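Navickas Brings Its First Solid Perfume, Limer, to Tistard Shops

11 December 2020 – Navickas, the small fragrance house founded by perfumer Ekow Essien, is delighted to share Limer, a solid perfume in a beeswax base that has kept all of us happily busy since May. It opens with bitter lime peel and pink pepper, then settles slowly into fig leaf, vetiver and a little warm tonka.

"I wanted something you could keep in a coat pocket and share with a friend on the train," says Essien, who went through 70 trial blends before he found the one he kept reaching for himself. 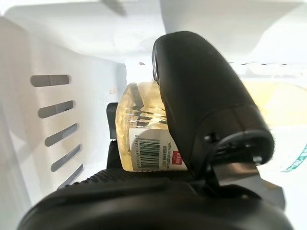
How long does Limer last on the skin?

Most wearers can expect a full afternoon from one light layer on the wrists and neck, and a good deal longer on a wool scarf.

The first pour comes to 2,000 tins, each numbered by hand, and 1,530 of them go to Tistard stores this week. The rest are being held for customers of our friends at Groter, who have been so kind to us from the very beginning.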